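Torkimlow Robotics Unit, Handout 4: Getting parts in and out of the workstation

Welcome back, everyone, and well done on getting your Bakari control scripts running before the break. I know room 209 was warm and the queue for the bench was long, so thank you for your patience (and for the biscuits, whoever left them).

For the next few labs we leave the foam blocks behind and work on a proper computer. Before you write a single waypoint, have a good look at what your gripper will be sharing the space with. Learn the names of the parts, too, as your partner will be calling them out while you jog the arm.

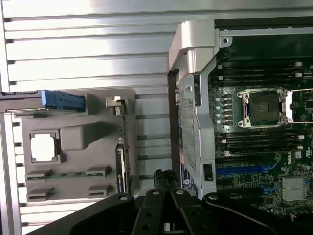

Figure 1. Wrist view over the opened workstation, air shroud panel at left, motherboard at right.

Jaanus Kairys will be supervising the bench, and he'd like me to remind you that an empty processor socket is a fragile thing. The fine contacts will not forgive a finger dragged across them — yours or the robot's. Keep your travel height generous and plan your approach so the wrist never swings low over the socket. Your program should pause at the hover point until your partner says go.

Expansion cards are the task most groups enjoy, and also the one that eats the most time, so please start early!

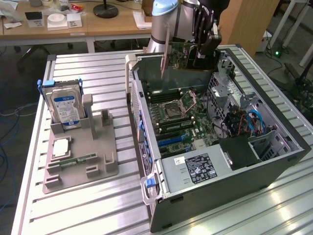

Line up the card over its slot first, and only then begin your descent. Come down slowly, in small steps, and watch the bracket end as closely as the connector, as it has its own spot to find in the case. If you feel the urge to push harder, stop and back off a little. Saulius Vaher has written a lovely short note on force limits, and it's in the Sepp folder with the other readings.

For your logbook, please record 5 attempts per pair, including the ones that went badly. Sketches are welcome, colour or otherwise. Logbooks go in the Parasent tray by 4 pm.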